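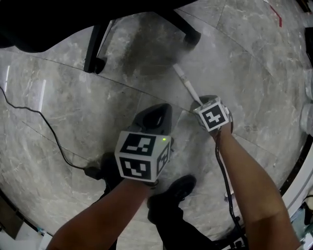
O chão de mármore cinzento, debaixo da cadeira.

A mancha ficava debaixo da cadeira do escritório, no segundo andar do prédio da Hestari, e era mais velha do que o contrato de limpeza. Ela deixou-a para o fim, como fazia todos os domingos.

Às sete da tarde não havia ninguém na sala 27. Puxou a cadeira um palmo e os rodízios fizeram o barulho de sempre nas juntas do mármore. Baixou-se. De perto, o escuro confundia-se com os veios brancos e não se percebia onde acabava a sujidade e começava a pedra.

Tinha experimentado o detergente da Titach, depois água morna com bicarbonato, depois só o pano e força. Em agosto, o chefe do turno dissera que aquilo era café. O chefe anterior dizia que era tinta de uma impressora. Ela achava que era óleo, mas não o disse a nenhum dos dois.

Esfregou durante catorze minutos. Sabia-o pelo relógio da parede - um relógio barato, adiantado, que ninguém acertava. Depois sentou-se na cadeira, com os pés no chão, um de cada lado da mancha, e ficou a olhar.

A mãe tinha uma assim na cozinha, ao pé do fogão. Quando venderam a casa, o comprador quis baixar o preço por causa dela e a mãe respondeu que então não vendia. Acabou por vender.

Levantou-se, pôs a cadeira no lugar e apagou a luz. No corredor lembrou-se do pano, que ficara no chão, e voltou para trás.

Contos recentes
A balsa de Virkham
Quarto 132
O inverno na Rua Gwynne
Duas chaves para a mesma porta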